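News from the simulation side: the drawer set passes 1,600

January was a big month for us! When Wilson Correa closed the recording log on the last Friday, the drawer and cabinet set stood at 1641 accepted examples, all of them made in simulation, and every one driven by a person at the controls. That's more than we had managed in the whole of the fall, and the team is pretty proud of it.

For new readers: the Jorora project is teaching one arm to deal with household furniture it hasn't met before. A person steers the simulated arm through a short task, the software saves each movement along with what the cameras saw, and the learning system trains on the result. Good examples are everything. A run where the operator dithers for ten seconds before reaching for the handle teaches the arm to dither (we have the training curves to prove it, and they are not pretty).

Two things sped us up. The first was Tosex, our little replay tool, which now lets an operator trim a run right after finishing it. The second was shorter shifts. Operators used to sit for two hours at a stretch and now they swap after 80 minutes, and the runs from the end of a shift look as steady as the ones from the start. We should have tried that a year ago.

We also added 3 furniture packs, built by our friends at Jaltley, and they are gorgeous.
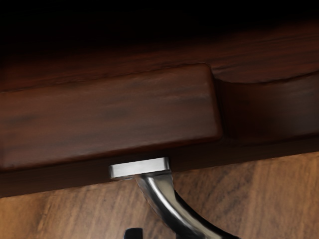
Wood finishes turned out to matter far more than any of us guessed. Our early models trained on plain gray cabinets, and they got lost as soon as the surfaces had some character. So the new packs vary the stain, the grain and the hardware from run to run. Dark reddish-brown wood with a shiny silver metal fitting is a favorite pairing of mine, with that bright white highlight running down the curve of the metal – just the kind of glare that used to throw the old model off. Wilson wants plenty more close-range views like it in the next batch, with the lighting shifted a little each time.

Next up is the Ñahui set, which moves on to lids and hinged boxes. Recording starts as soon as the new controller mappings are in, and we have room for a few more operators on the evening shift. No robotics background needed – if you can be patient with a joystick, come by and try a practice run!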